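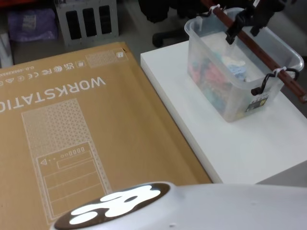
Flandholm Automation Lab - Demo Support

Ticket 200: arm pauses during bin demo
Opened: February 18, 2022
Status: closed, one follow-up
Priority: high (open day visitors on site)

Problem as reported
During the second visitor run, the arm stopped above the clear plastic bin with the brown rod zip-tied across the top. No fault light. The operator screen showed "waiting for target" and stayed there. Restarting the task got one more cycle, then the same stop.

Checked
Gripper opens and closes by hand command. Joint temperatures normal. Cable at the wrist reseated, no change.
Network: replies from the Erent switch were slow, up to 1000 ms. Normal on this line is 22.
Visitor tablets were on the same network as the robot. The Pietrzak guest router had been plugged into the wrong port during setup.

Fix
Moved the guest router to its own line and restarted the control software. Replies went back to 22 ms. Set the target timeout to 200 ms so the task now stops with a message - before this it just sat there.

Test
Ran the task 78 times with the bin left in the same place on the white table. No pauses. The afternoon group from Ferbridge saw the full demo and we did not have to restart.

Notes
Zip ties on the rod were left as they are. Do not shift the bin between runs unless you also redo the position check.
The port on the wall plate still has no label.

Follow-up
Label the robot port and add it to the setup sheet before the April visit. Assigned to Demo Support.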